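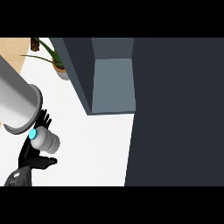 A small white ribbed container.

How to save tomato and bean seeds for the next year

Updated 14 October 2021

I have a garden in Torar, on the side of the hill where the wind comes, and every autumn I save seeds from the plants which did well. For many years I bought all seeds new. Then the shop stopped to carry a yellow tomato I liked very much, and I had to learn how to keep it by myself. This page explains how I do it with tomatoes and with beans. They are the two easiest plants to start with, and they need two different methods, so after them you will understand most of the others.

What you need

Ripe tomatoes, two or three of each variety
Dry bean pods
One small container for each variety, with a wide opening
A fine kitchen sieve
Coffee filters or a plain plate
Paper envelopes
A pencil (ink fades or runs when it meets a damp finger)
One larger jar with a good lid

The containers can be anything you already have in the kitchen, like yogurt cups or old jam jars. Wash them well. It is better if they are not very deep, so you can look inside and stir without trouble.

Before you begin: check what kind of plant you have

Look at the old seed packet if you still have it. If it says "F1" or "hybrid," you can save the seeds, but the children will be different from the parent and often disappointing. Choose varieties which are marked open-pollinated or heirloom. My yellow tomato is called Derko and it is an open-pollinated one. It comes out the same each summer.

If you bought the tomato at the supermarket, you usually cannot know. You can try it for fun, but give it only a small corner of the garden.

Part one: tomatoes

Step 1. Choose the fruit. Take tomatoes from your healthiest plant, and not only the biggest tomato in the garden. A plant which had spots on the leaves all summer should not be the mother of your next plants, even if one fruit looks beautiful. The tomato must be fully ripe, a little softer than you would like for a salad.

Step 2. Cut it across the middle, not from the stem to the bottom. In this way all the seed chambers open at once. Squeeze the seeds and the jelly into the container. You can still use the rest of the tomato for sauce.

Step 3. Add a little water, the same amount as the jelly or less. Write the name of the variety on a piece of tape and put it on the container now. Do not say to yourself that you will remember. I have said this to myself, and one spring I had a full windowsill of plants with the name "tomato?"

Step 4. Leave it to ferment. Cover the container loosely with a paper towel and put it somewhere out of the sun where you will not smell it. The room where I do it is 64 degrees Fahrenheit at this time of the year, and three to four days is right. In a warm kitchen it can be ready in two. Stir once every day.

The purpose of the fermentation is to remove the jelly around each seed, which stops it from sprouting. You will know it is ready when there is a thin skin of white mold on top and most of the seeds are lying on the bottom. The smell is bad and this is normal. Do not leave it much longer, or the seeds will start to sprout in the liquid and you will lose them.

Step 5. Rinse. Fill the container with clean water, wait a moment, and pour off carefully what is floating. The good seeds sink. The empty ones go out with the skin and the pulp. Repeat until the water is clear, then pour everything through the sieve and rub the seeds gently with your fingers under the tap.

Step 6. Dry. Spread the seeds in one layer on a coffee filter or a plate. Please do not use a paper towel at this step, they will stick to it like with glue. Put them in a place with moving air, not in the oven and not on the radiator. Move them with a finger every day so they do not make lumps. I leave mine for nine days, and in a wet November I would leave them even longer.

Part two: beans

Beans are much less work, but you must be patient already in the garden.

Step 1. Leave some pods on the plant. Decide early which plants are for eating and which are for seed, and tie a piece of colored string on the second ones so that the family does not pick them. The pods should stay until they are brown and you can hear the beans moving inside.

Step 2. If a long rain or a frost is coming, pull out the whole plant and hang it upside down in a shed. The beans will continue to dry there.

Step 3. Open the pods by hand. Throw out every bean that is wrinkled, broken, or has a small round hole. The hole means that a weevil lived there.

Step 4. Test for dryness. Put one bean on something hard and hit it with a hammer. A dry bean breaks in pieces. If it becomes flat or soft, give the rest another week.

Step 5. Freeze them for three days in a closed jar. This kills the weevils and their eggs. Do this only with beans which passed the hammer test, as a bean with water inside will be damaged by the frost. When you take the jar out, wait until it is at room temperature before you open the lid.

Storing the seeds

Put each variety in its own paper envelope. Write the name, the year, and one or two notes, for example "climbs high" or "cracks after rain." I bought the ready-made seed envelopes from Groveo once and they were nice, but folded office paper works as well for me.

Put all envelopes together in the large jar, close it, and keep it in a cool and dark place. The bottom of a wardrobe in an unheated room is fine. Tomato seeds stay good for four years at least, often longer. Beans are best in the first three.

Testing old seeds

If you are not sure about an old envelope, put ten seeds on a damp coffee filter, fold it, and place it in a plastic bag in a warm spot. Tomatoes need a week or a little more. If seven or eight have sprouted, plant as usual. If only four have, plant twice as many. With one or two, I would look for somebody who can give you fresh ones.

Common problems

The tomato seeds have turned dark. They probably fermented too long. Test ten of them before you throw them away, many times they still grow.

There is mold inside the envelope. The seeds were not dry enough. Throw out this envelope and check its neighbors in the jar.

The beans came up in a different color than last year. Bees carried pollen from another variety. Next time leave more space between them, or grow only one kind for seed each summer.

Peppers can be dried directly on the plate without fermentation. I am writing a separate page for cucumbers and squash, where you must also think about pollination by hand.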